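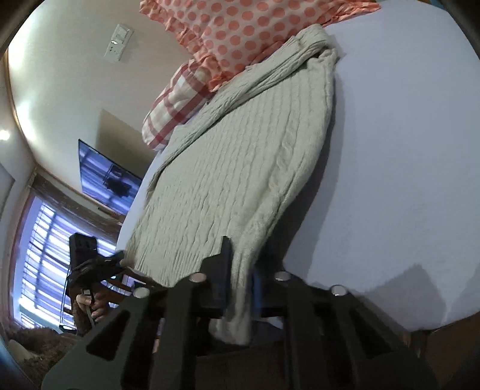

厚麻花毛衣一挂就走形,叠起来又占掉大半个抽屉,到底怎么收才好,上一封来信是这么问的。原信附在后面,我先按顺序回。

分类:衣物收纳 / 针织 / 换季

先说挂。粗针的毛衣不建议上衣架,宽肩的也一样。我试过把一件挂在衣柜里过了一个冬天,衣长多出4厘米,肩头顶出两个包,后来用蒸汽熨斗隔着湿布压了几次,包平了,衣长没有完全回来。Hermont那款植绒衣架我也买过,防滑确实防滑,对重量没有帮助。我把最厚的一件放在厨房秤上称过,556克,这个分量全吊在两个肩头上,换什么衣架都差不多。

再说叠。我都是在床上叠,桌子不够大,袖子总要垂下去。床单要平,先把床上的扣子、发夹之类收走,免得钩线。我那件米白色麻花的摊开以后,从枕头那边一直到床边,下摆还搭出床沿往下垂。叠之前要把下摆整个提到床面上来,不然垂着的那一截会被自己的重量拉长,叠出来前后片不齐。提的时候两只手托着罗纹边往上送,别捏着一个角拽。

铺好以后顺着麻花的方向用手掌抹一遍,从领口往下摆抹。麻花处厚,花与花之间薄,横着抹容易把花推歪。袖子先摆直再折。一只袖子朝枕头那头翻上去没关系,折之前拉回来就行。

叠法如下,我家里统一用这一种:

1. 毛衣正面朝下,领口朝远处。
2. 左袖从肩线处折进来,袖子顺着衣身往下放,袖口别超过下摆。右袖同样。两只袖子尽量错开,不要完全压在一起,否则中间会鼓。
3. 下摆往上折到衣身的一半。
4. 再从中间对折一次,领口露在外面。

这样叠出来的厚度看毛衣本身。我的抽屉内高17厘米,能摞2件粗针的,上面再放一件薄开衫就刚好。来信说抽屉关不上,多半是摞了三件厚的,拿走一件试试。也可以立着放,但粗针的立不住,过几天就往前趴,得靠旁边的衣服夹着。我立过一阵,后来还是改回平放。

关于卷。细针的可以卷,麻花的我不卷。卷紧了花会压扁,卷松了又不省地方。旅行时另说,到了地方拿出来摊一晚上就好。

真空袋的问题。棉的、腈纶的,放一季问题不大。羊毛的我不放,压得太实,拿出来要好几天才蓬得起来,有些折痕要用蒸汽才能去掉。一定要用的话,抽到袋子贴住衣服就停,不用抽到发硬。Clitance的布面收纳箱我在用,透气,盖子是拉链的,装四五件粗针的没有问题。拉链要拉慢一点,里面没有挡布,容易咬到毛线。

防虫我用樟木条,用棉布包一层再放,不直接挨着浅色的毛衣。樟木条每年用砂纸磨一次,味道会回来一些。樟脑丸我不用,家里人闻了头疼。收之前必须是洗过、干透的,穿过一次没洗就放进去,领口那圈到下半年会发黄,浅色的尤其明显。

起球的地方收之前处理掉。电动的剃毛器碰到麻花要小心,凸起的地方容易剃断线。我用小剪刀剪,腋下和袖口两处剪完也就够了,别的地方明年再说。

上一封还问到床头枕套的荷叶边怎么叠,顺带答一句:荷叶边朝里,先对折再三折,边不会翘。洗的时候翻过来装网袋,晾的时候用手把褶子一个个捋开,干了基本不用熨。

下面是原信,删去了签名部分。

> 发信日期:2024年2月4日
> 主题:粗针毛衣怎么收
>
> 各位好:
>
> 一月里整理衣柜,拿出来几件粗针麻花毛衣,有两件肩膀已经变形,都是挂着放的。想改成叠,可是抽屉只有一层,三件放进去就关不上,硬推会夹到袖子。
>
> 请问:厚毛衣是平放好还是立着放好?能不能卷?真空袋伤不伤毛?家里有一个Paredes的矮柜,原来放床单,如果合适我就腾出来放毛衣。柜子里有一点木头味,不知道会不会染到衣服上。
>
> 另外换床单时发现,带荷叶边的枕套每次叠完边都翘着,放在柜子里很不整齐,有没有什么叠法。
>
> 谢谢。

补一条,矮柜的事刚才漏了。木头味重的柜子先敞开门晾几天,底下铺一层旧棉布,再放毛衣。我没有用过那款矮柜,层板能不能调不清楚,有用过的请直接回到列表里。层高太高的话中间加一块隔板,毛衣不要一摞到顶,最底下那件会压得很死,抽的时候也会把上面的带歪。

变形的那两件,可以泡一次温水,加平时用的羊毛洗涤剂,挤水后用大毛巾卷起来吸一遍,然后平铺,照着原来的尺寸用手推回去,肩头多推几下。平铺的地方要垫干毛巾,中途换一次,翻一次面。能恢复多少要看毛线,我那件恢复了将近一半。

Wultdale家务邮件列表 | 退订或更改收信方式请联系列表管理员 | 返回顶部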